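Ticket 2674 — Breaker trips in staff kitchen, second floor
Opened by: Noémie Gilbert
Assigned to: Jérémie Royer, Gaillard Electrical
Status: waiting for part

Noémie Gilbert wrote:
Hello Jérémie, the kitchen circuit in the Andlow building went off again this morning, two times before lunch. The label in the panel says "Kitchen wall, left." When it goes off we lose the wall outlets and also the small water heater under the sink. The ceiling lights stay on. I reset the breaker and it held until the kettle was started. I did not try a third time, as you asked me in our last call.

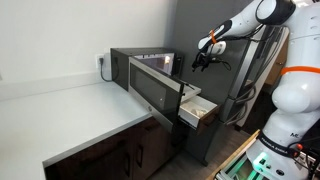
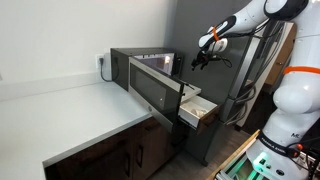

The water heater is the thing I suspect most. It is a Hosari, installed by the former tenant, and I can find no paper for it except a sticker with 700 W. The kettle has no readable label. Please note also that the microwave is on the same wall, with its door open and its cord going to the white outlet above the counter, and I do not know if this outlet belongs to the same breaker. Can you tell me how to check it safely?

Jérémie Royer replied, December 26, 2024:
Thank you, this is clear. To check the outlet, switch off the breaker and plug in a small lamp — if the lamp stays dark, the outlet is on that circuit. Please leave the kettle unplugged for now. Was the breaker warm when you reset it?

Noémie Gilbert wrote:
The lamp stayed dark, so it is the same circuit. The breaker was a little warm, yes. It has "10" printed on the lever.

Jérémie Royer replied:
Then 10 amps is too small for all of this together. I have ordered a Tundelard breaker and I will look at the wire size before I change anything. The heater should get its own line in January. Until then, use the kettle in the meeting room.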